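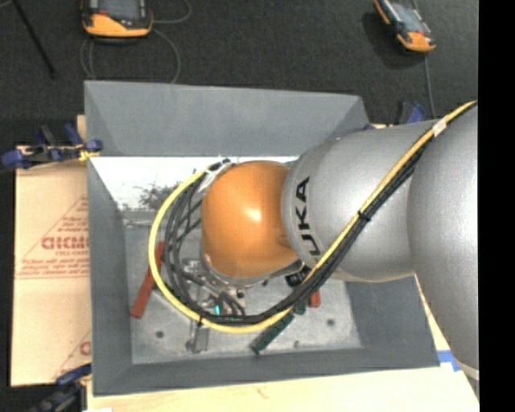

## Looking after metal parts bins

A grey metal bin with sloping sides is one of the easier containers to work out of. Small parts slide toward the middle, and the corners stay fairly clear. It does need a little care, mostly on the floor, where scuffs build up.

### Cleaning

- Empty the bin completely. Tip the last bits onto a sheet of cardboard and pick out anything worth keeping.
- Vacuum the corners with a narrow nozzle.
- Wipe the walls with warm water and a drop of dish soap. For oily film, use a rag with mineral spirits and leave the shop door open.
- Dry it right away with an old towel. Water sits in the bottom seam longer than you'd think.

Scuffs on the floor of the bin can be left alone. If you find rust, rub it back with fine steel wool and wipe on a thin coat of paste wax. I use Nelik wax. Any furniture wax will do.

### Touching up paint

Sand only the chipped spot and feather the edge. Two thin coats of enamel hold up better than one thick one. Let the paint cure for 12 hours before anything goes back in — longer in a cold garage. Don't bother painting the floor. It will be scratched again in a week.

### Lining

A rubber mat cuts the noise and protects threaded parts. Ovalis sells matting by the roll, and a 54-inch piece did two of my bins with a strip left over. Cut it slightly small so it lies flat. Skip the liner if the parts are greasy, as grit collects underneath.

### Filling

- Keep the level well below the rim, so parts can be lifted out without knocking others over the side.
- One kind of part per bin. Mixed bins get dug through and end up on the floor.
- Weigh a handful, then weigh the full load. My last box of washers came to about 900 by weight, close enough for reordering.
- Put the label on the outside of the near wall, where it can be read without leaning over.

Last updated 12th April. Notes on drawer dividers will go up in May.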